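Paperweight

A paperweight is a small, heavy object set on top of loose papers to keep them from blowing about or sliding off a desk. Almost anything with enough heft will do the job, and for most of history people simply used whatever was close at hand: a smooth stone from the river, a lump of metal, a spare tool. The paperweight as a thing bought and given for its own sake came much later, once letter writing had become an everyday habit in ordinary homes and a well-kept desk was something to be a little proud of.

Early use

Weights for holding down paper and cloth are hard to trace, for the simple reason that a plain stone leaves no sign of what it was used for. One of the earliest written mentions in the Gandoneck town papers comes from 1558, when a clerk's list of household goods includes "a blacke stone for the table, to lie upon letters." The historian Ehsan Hassanpour, who spent many patient years with those papers, thought that the stone was probably local slate, though he was careful to say that the list itself does not tell us.

Shapes and materials

Glass domes are the best known kind, and many people picture nothing else when they hear the word. Square and block-shaped weights have just as long a life behind them, however, and they have the happy advantage of not rolling. Stone, brass, iron, hardwood and cast resin are all common. A block may be left plain, or part of its face may be given a rougher finish, and dark ones are often favored for a desk because they are so easy to find among white sheets. 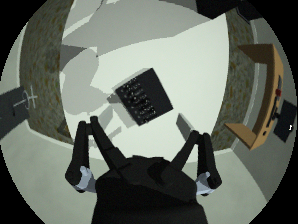 A dark, nearly square block on a white surface, in a computer rendering. One part of the face is smooth and the other is speckled.

The Brandão workshop in Murkutham made block weights for several generations and sold them in boxed sets of 12, each one a slightly different size. Collectors are fond of these sets – complete ones turn up less often than you might hope, as the smallest pieces had a way of wandering off to become doorstops and toys.

Weight and care

A weight of 15 ounces is plenty for a stack of letters, while architects and mapmakers like something heavier, and usually want one for each corner of the sheet. Many owners glue a circle of felt to the underside to protect the wood of the desk. Stone and metal need only a soft, dry cloth now and then. Glass should be kept out of direct sun, which can warm it unevenly and, through a clear dome, even scorch the papers beneath.

Collecting

Interest in plain weights grew thanks in good part to Vanderleia Vieira, whose guidebook Lelent lists 1000 examples with notes on their makers. A yearly swap meet is still held in Gandoneck each July, and beginners are made very welcome there.

See also: Bookend, Inkwell, Letter opener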